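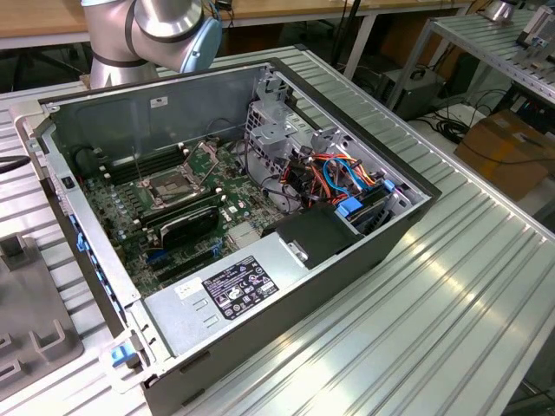
It's the only election game that makes fun of both sides equally, a reader wrote to me in June, and anyone who reviews political humor for a living should own it. I don't quite do it for a living, but I bought Skududero anyway and have now played it with three different groups of people, two of which are still speaking to me.

Skududero is a card game about a presidential campaign in a made-up country called Farncombe. It comes from Drinumo, a publisher whose earlier games were mostly trivia. The box holds 197 cards, a fold-out map, a pad of ballots, and a rule booklet that spends its first 2 pages telling you how fearless the jokes are. I always get nervous when a joke arrives with references.

You play as a campaign manager. Each round you draw a Headline, everyone plays a Spin card face down, and the table votes on which spin would actually work on the people of Farncombe. Win the vote and you pick up a district. Lose and you get a Scandal, which sits in front of you until somebody uses it. The booklet says a game takes an hour. Ours took closer to two, and the long one ended when a player conceded so he could catch a bus.

Now, the fairness. Drinumo makes a lot of it. The back of the box says the game "skewers left and right alike," and in a narrow sense that's true. Farncombe has a party that wants to ban things and a party that wants to sell things, and they get about the same number of insults. But the insults are so general that it's hard to say who is being insulted. One Headline reads "Candidate Promises Change, Declines to Name It." Another has a senator opening a bridge to a place with no road. I laughed at the bridge. I'd heard it before, and I think my grandfather had too.

Good political satire has to be willing to be wrong about something specific. It picks a tax, a speech, a stupid hat. Skududero picks politicians, in general, and finds that they fib. The group that liked it best was the one where people already agreed with each other, which should tell you how much risk is in the deck.

The cards that do work are the dull ones. A small set called Procedure covers things like filing deadlines, recount fees and who gets the microphone first, and whoever wrote it has plainly sat through a few county meetings. "Your Opponent Is Technically Still a Dog Warden" got the biggest laugh of any night. "Motion to Table the Motion" forced a five-minute argument that was better than anything printed on the map. There are only 14 Procedure cards. I would have traded half the Scandals for another handful.

The Rudd problem

Rudd is the third-party candidate, and he's a rule more than a character. When his card comes up, whoever is in last place may swap to him and take one vote from every other player each round until the end. The booklet presents this as a spoiler joke. In play, it means that the person in last place becomes the person in charge, and there's no good way to stop them. Rudd won in two of our three games. In the third he came up so late that he didn't matter at all. I can see the case that this is a sharp comment on elections. I can also see that nobody tested it very hard — and I lean toward the second.

You can leave the card out, and the game gets fairer and duller at once.

Parts and upkeep

The cards are thin and the backs scuffed fast. The ballots are pleasant to fill in, but the pad is short and Drinumo sells refills separately, which strikes me as the most accurate thing in the product. The map is handsome. It's also useless, as you never need to know where a district is, only that you have it.

An expansion is planned, according to a slip in the box, with 117 new cards on the subject of the Farncombe legislature. If those are written by the Procedure person, I'll take a look. If they're more senators and bridges, I have a newspaper.

As for my reader, yes, it makes fun of both sides. So does my dentist. Borrow a copy, pull the Procedure cards to the top, and quit after an hour whether or not anyone has won.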